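Filed under: Music News / Press Releases

Search this site Enter keyword Go

Last updated: 8/13/23

Flellis Announces Debut Album "Etar," Out This November on Anel Records

Hi everybody, Binta Mohammed here – most of you know me as Flellis, the person behind the decks when your feet hurt and you still won't go home. I'm writing my own press release this time, so bear with me!

After 6 years of singles, remixes and a lot of late sets, I finally have a full album. It's called "Etar," it comes out in November on Anel Records, and I'm so excited I've been playing it for the mailman.

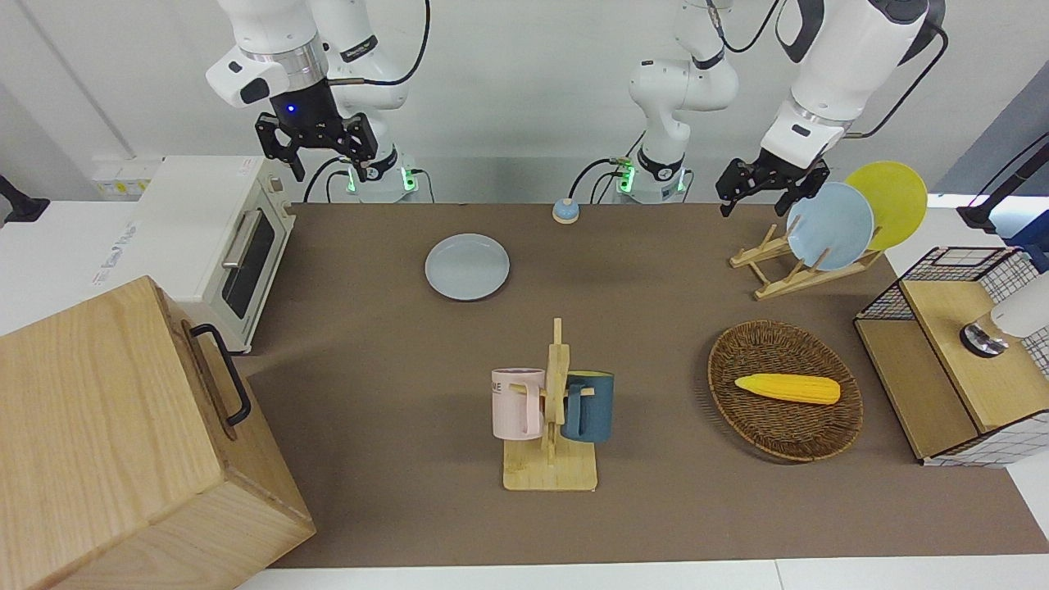

Two robot arms over a brown tabletop, with a wooden dish rack.

The record started as a folder of 255 rough loops (I never delete anything, ask my hard drive). Most of them were terrible. The good ones had the same slow, rolling drums I grew up dancing to at family parties, so I built everything on top of those – old drum machines, a borrowed bass guitar and my aunt humming on the last track because she walked in while I was recording and I liked it too much to cut.

The first single, "Bermúdez," is out now wherever you stream music. It's named after the street where I rented my first practice room, and it's the fastest thing on the album by a mile.

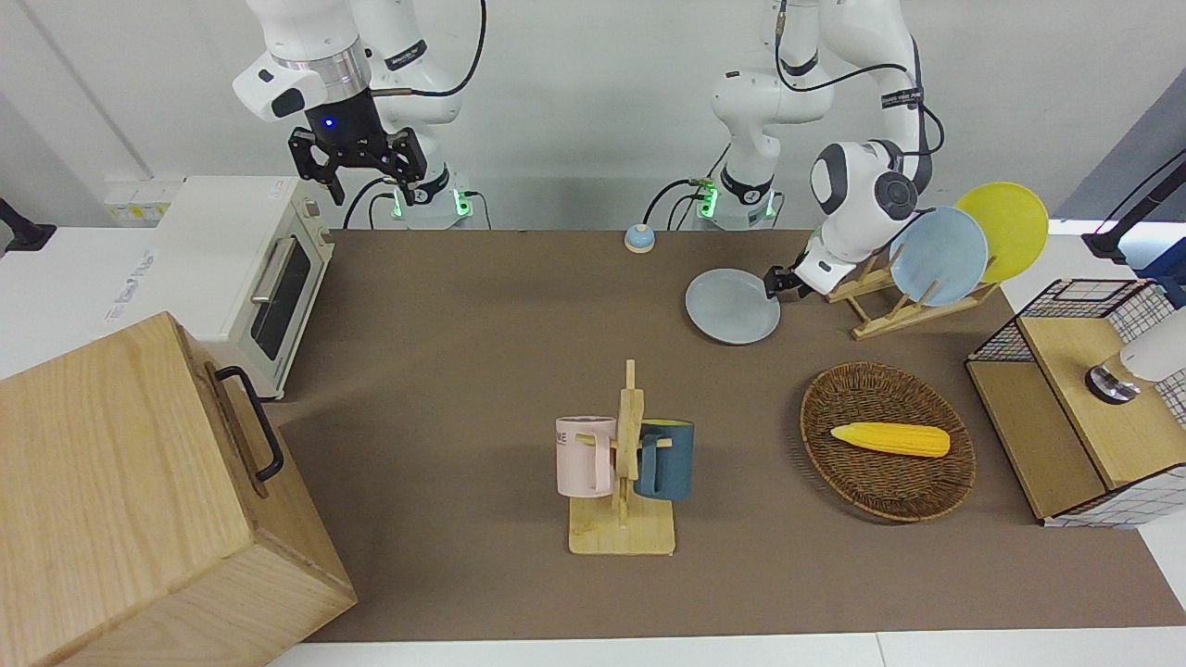

There will be vinyl too. Anel is pressing 400 copies, and 200 of those come with a fold-out poster and a bonus remix you won't find online. Preorders are open through the label's store, and orders ship the week the album comes out.

I'll also be playing a release party with an all-night set, just me from open to close, with room for up to 255 people. City and venue are coming soon. Mailing list folks get first crack at tickets, so sign up if you haven't!

For interviews, advance copies or DJ promos, write to the Anel Records press desk and put "Etar" in the subject line. I read those emails myself, usually over breakfast.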